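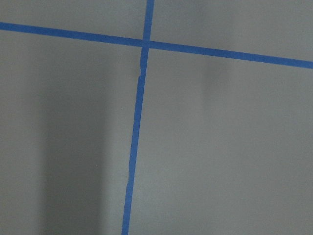

Does a gripper swap need the full checklist, or only the tool section?

The full list is needed whenever the mass, the length or the wiring of the tool changes. If the same model of gripper goes back on the same arm with the same flange plate, sections 2 and 4 are enough.

Two-arm table, gripper comparison: safety and inspection checklist
Site: Justden, ground floor
Grippers on trial: Pallero (near arm), Villa (far arm)
Checked by: Savita Pathak and Joris Van Wijk
Date of check: May 25, 2024

Mark each line OK, FIX or N/A. Write a comment against anything marked FIX, and against anything marked OK that you had to think about. Initials go at the end of each section.

SECTION 1. AREA AND TABLE

1.1 Walkway on the desk side clear for a person to stand up and step back
OK. Measured with a chair pulled out. Chairs stay on that side of the desk while either arm is enabled.

1.2 Paper covering flat, no lifted edges inside the reach of either arm
OK. Light creases only. Change the paper before the next round of tests if a finger pad starts to catch on it.

1.3 Tape lines down and legible
OK. Joris pressed down two ends by hand. Please don't patch the grid with tape of another width, as the placing targets are measured from the edge of the tape and we would lose the comparison with April.

1.4 Base bolts torqued and marked
OK on both arms. The paint marks line up.

1.5 Cables outside the swept area
FIX. The slack under the frame has grown again since the last controller was added. Nothing is under strain and nothing crosses the walkway, but it is hard to trace one cable from end to end, and that matters when somebody has to unplug the right one. Dario to label both ends of every tool cable before the next swap.

Initials: SP, JVW

SECTION 2. GRIPPERS

2.1 Mounting screws tight, flange plate seated
OK, Pallero. OK, Villa. The Villa screws were checked twice. One of them had backed off a quarter turn during the April runs and we still don't know why. Threadlock was used this time.

2.2 Fingers open and close over the full stroke without load
OK on both. The Pallero is louder at the closed end.

2.3 Pads intact
OK, Pallero. FIX, Villa – the left pad has a small nick at the tip. It can run today. Replace it before the lid tests, where the tip takes all of the load.

2.4 Payload and centre of mass entered in the controller for the tool that is fitted
OK. The Pallero entry was still the old one when we sat down. Savita corrected it and saved under a new tool name so that the two can't be mixed up. This is the line people skip. With the wrong mass, the arm sags when you release it for hand guiding, and the collision limit trips either too early or too late.

2.5 Gripper holds its position when power is cut
OK, Villa: stays closed. OK, Pallero: stays closed, then relaxes slightly. Comment from Atif Dogar: acceptable for plates and bowls, not acceptable for anything with a lid held above the table. Until we hear from the supplier, the cooking pot is only to be lifted with the Villa. 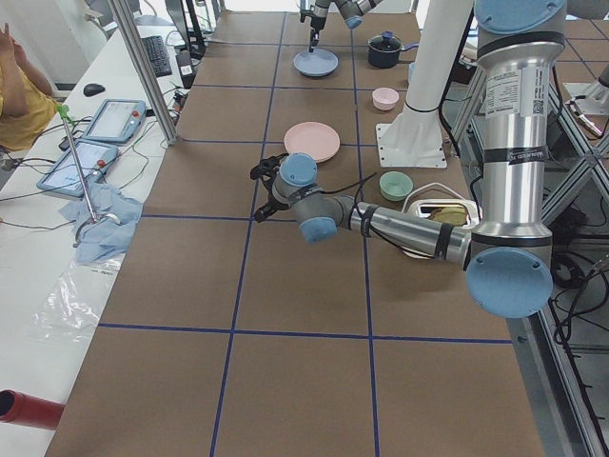
2.6 Tool cable has enough loop for full wrist rotation both ways
OK. Jogged slowly through the last joint in both directions at each end of the reach. The Pallero cable is stiffer and pushes back a little near the limit. It doesn't rub. Check it again after the first full day.

Initials: SP

SECTION 3. CONTROLLERS AND PENDANTS

3.1 Emergency stop on pendant one stops both arms
OK.

3.2 Emergency stop on pendant two stops both arms
OK on the second attempt. On the first attempt only its own arm stopped. The link setting in the Prarnley controller had gone back to its default after the update. It is now set, saved and tested five times in a row. Anyone who updates that controller must repeat 3.1 and 3.2 before enabling anything, and write the result here.

3.3 Each pendant can be matched to its arm without switching anything on
FIX. The two are the same model and they get moved about the desk. Noemi Leone asked for a large letter on the back and on the strap. Agreed. Letter A for the near arm, B for the far arm.

3.4 Speed limit set for the trial
OK, 200 mm/s on both. The limit stays for the whole comparison, even when one of the grippers could clearly go faster. We are comparing grip, and speed can have its own day.

3.5 Loose items on the desk kept off the pendants
OK. The reaching tool is for picking up dropped items when the arms are stopped. It is not for nudging things into place while an arm is moving, and this has been said before.

Initials: JVW

SECTION 4. SHARED WORKSPACE

4.1 Exclusion zone active between the arms
OK. Tested by sending the near arm to a point on the far side. It stopped at the boundary with the expected message.

4.2 Home position of each arm clear of everything on the table
OK for the far arm. FIX for the near arm: its old home was taught with the shorter gripper. With the Pallero fitted, the fingertips come lower than they used to. The new home was taught at a safer height and the old one deleted.

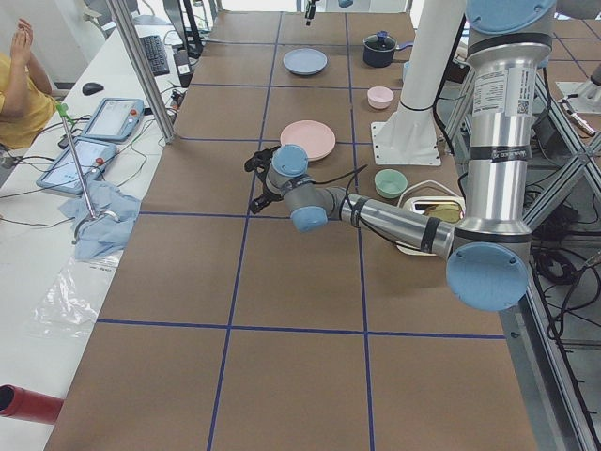

4.3 Approach height raised for the longer tool
OK. Raised in all 16 saved positions. Savita did the first half and Joris the second, then they swapped and checked each other's. One position had been missed, for the tray, and was put right.

4.4 No planned path passes over the desk
OK.

4.5 Person at the desk can see both grippers from where they sit
OK with comments. The near arm hides part of the right side of the table when the forearm is low. Whoever is on the pendant should stand for any move on that side.

Initials: SP, JVW

SECTION 5. CAMERAS AND TEST LAYOUT

5.1 Overhead view covers all placing targets
OK.

5.2 Wrist camera focus checked against a tape crossing
OK. Tape edges are sharp enough to use for alignment.

5.3 Plates set out to the agreed layout
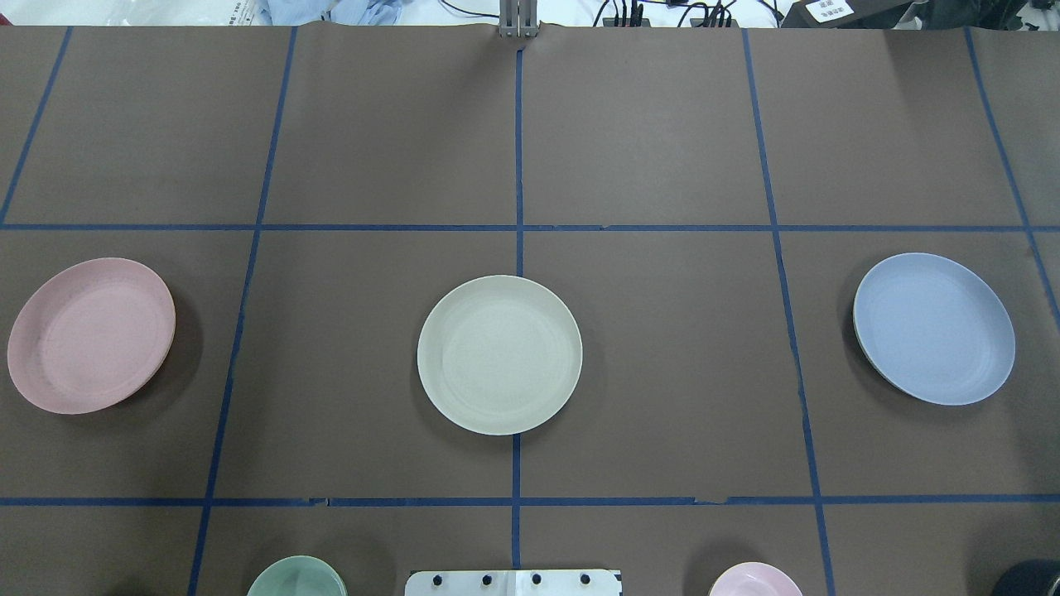 The layout is the same for both grippers, otherwise the scores mean nothing. Each plate goes in its own cell and is put back by hand after a failed lift. Marked OK for the pink and the blue. The cream one in the middle is marked FIX: its right rim is nearly on the central line, and a finger coming down on that side would be landing beside tape. Move it left before scoring starts, then take a fresh reference view. Rims are what the two grippers differ on most, so a small shift matters more than it would with bowls.

5.4 Test log started, with gripper name on every row
OK. 397 lifts carried over from April under the old tool names. Dario Pace is keeping these in a separate sheet – do not merge them.

5.5 Dropped item procedure read by everyone present
OK. Stop, wait for both arms to show stopped, then reach in.

Initials: JVW

RESULT

Cleared to run at the limited speed, plates and bowls only, once 5.3 has been corrected. Lid tests wait for the Villa pad (2.3). Items 1.5 and 3.3 to be closed before the next tool change. Signed copy is in the folder by the door.

We use cookies to remember your settings and to count visits. Accept | Manage choices

Justden Test Floor | Contact | © 2024 | Back to top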